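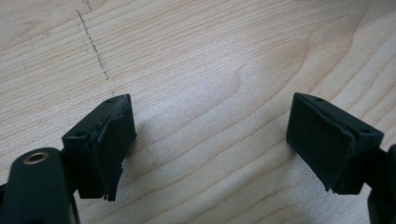

Citavmont Travelers' Help Board, Old Towns and Day Trips Team

Is one night in Semari enough, or should we skip it and stay in Citavmont?

We have five nights in June and are flying in and out of Citavmont. My original plan was to spend all five there and take day trips, but I keep reading that Semari is worth sleeping in and that the old harbor is at its best after the tour boats leave. My husband doesn't want to pack and unpack twice for one night. We are in our sixties, fit enough for hills but not fond of long bus rides. We like old churches, markets, a decent dinner and a swim if the water is clean. We don't need nightlife.

What I'd like to know:

Is the ferry from Citavmont to Semari reliable in June, or should we count on the bus?
Is there somewhere to leave large bags so we can travel with just a small one?
Has anyone stayed on the Luo side of the harbor? The rooms look cheaper, but I can't tell how far it is from the old town on foot.
Is the climb to the fortress worth doing in the heat?

We won't have a car. Thanks in advance.

Posted by slowferry

harborwalker

Stay the night. I've done Semari as a day trip and as an overnight, and the day trip was mostly standing in line. The boats come in from mid-morning and the lanes behind the customs house are packed until late afternoon. By 6 p.m. the last of the day boats has gone and you can walk the whole sea wall without stepping around anyone. The restaurants on the fish market square also put out a different menu in the evening, with more grilled fish and fewer sandwiches.

To take your points in order.

The ferry is fine in June. It gets canceled in strong north wind, but that is more of a spring and fall problem. The crossing takes an hour and 12 minutes on the regular boat. Sit on the left going out for the view of the cliffs. Buy the return at the same time, as the ticket window in Semari closes for a long lunch and the machine next to it only takes local cards. If the ferry is off, the bus leaves from the lower station in Citavmont, not the main one. It is slower and the last stretch has a lot of bends.

Bags: the ferry terminal in Citavmont has a staffed luggage room. You pay per bag per day and they give you a paper stub. Keep the stub, they were strict about it when I was there. Many hotels will also hold a suitcase if you're coming back to them, so if you book the same place on both sides of your Semari night you may not need the luggage room at all. I would do two nights in Citavmont, one in Semari, then two more in Citavmont.

Luo side: I stayed there last time. It takes 22 minutes to walk to the old town gate, flat the whole way along the water. There is no shade until you reach the boatyard, so carry a hat. There's a small passenger boat across the harbor which cuts it to a few minutes, but it stops running at 9 p.m. and you'll be walking home after dinner. The path is lit. Rooms are plainer than in the old town but bigger, and you won't have to drag anything over cobbles. The swimming is better on that side too. Go past the boatyard to the second cove. The first one has a lot of weed on the bottom.

Fortress: yes, but go when the gate opens at 8 a.m. The steps are uneven and there is a rail on one side only. Bring water, the kiosk at the top isn't always open.

One more thing on churches. The big one on the square is plain inside. The small one behind it, with the green door, has the painted ceiling. It opens for an hour in the late afternoon, which is another reason to sleep there.

Posted by mapfold

I'd go the other way. With five nights I would keep one base and not move. Citavmont has enough for three full days if you include the covered market, the upper town and the monastery gardens, and the other two days can be trips. Semari is pretty but small. We had seen all of it by lunch, fortress included.

If you want a quieter trip, look at Buvby instead. It's inland, 28 minutes by local train from the central station, with one main street, a river and an abbey church. The guide there told us that the oldest part of the church was begun in 1077, and you can go down into the crypt for a small extra charge. The market is in the mornings and mostly sells cheese, honey and plants. There is a swimming place on the river below the mill with steps down and a changing hut. The water was cold in June but clear. Lunch at either of the places by the bridge is good value.

I agree about the luggage room. I don't agree about the ferry. We had a rough crossing in June and my wife was sick for most of it, so take something beforehand if either of you is prone to that.

Posted by twostops

semari is nice, go. take the early boat. dont eat on the front row by the water, walk one street back and its half the price. not sure about the luo side never stayed there

slowferry

Thank you all. We've settled on one night in Semari in the middle of the trip, on the Luo side, and Buvby as a day out by train near the end. The hotel in Citavmont has agreed to hold the big cases, so that solves the packing argument. I'm still looking for somewhere for dinner in Semari that takes reservations, if anyone has a name.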